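4.2 What the staff did with the time

Before the robot came to the Tovach canteen, two people sorted 2,000 cups a shift and complained about it. Now the robot sorts and they watch it, with complaints of a better class. Sore wrists dropped out of the June interviews; boredom moved in. One worker had taken to greeting the arms by name, left first. Handling both hands' work at once (Figure 3) still drew a small audience at break.
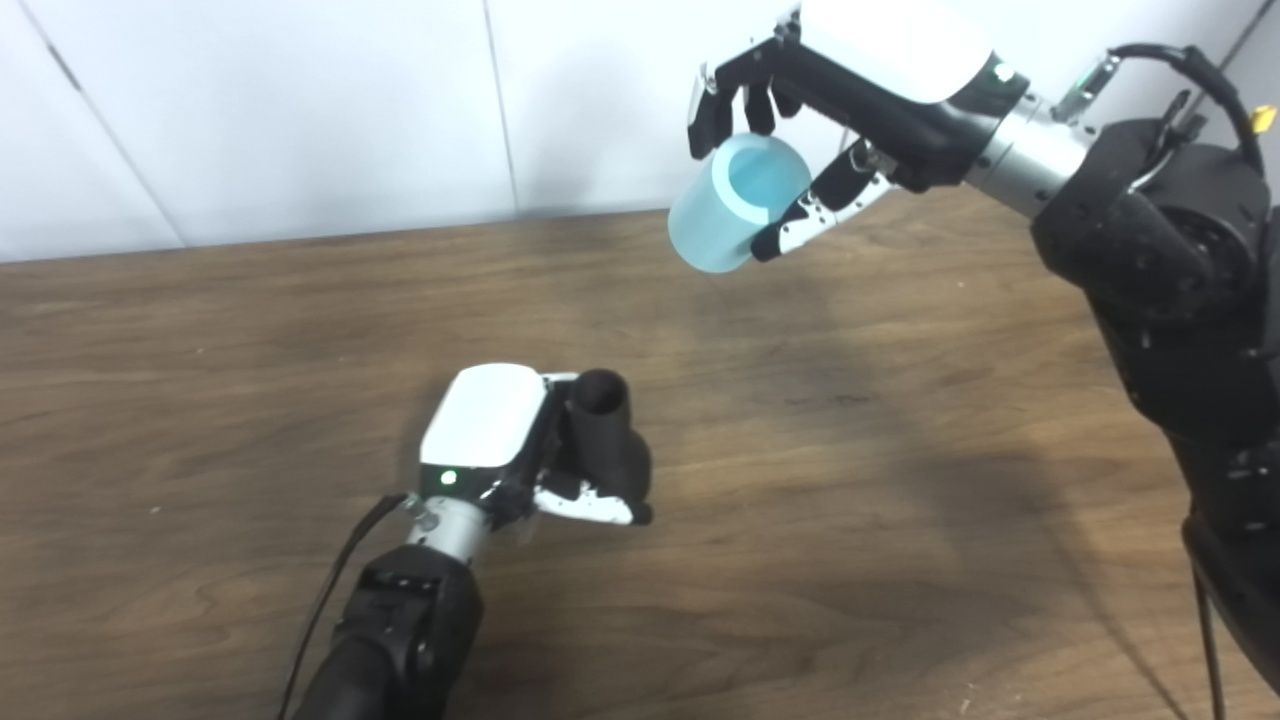 Figure 3. Two-handed cup handling, light blue cup in the right hand.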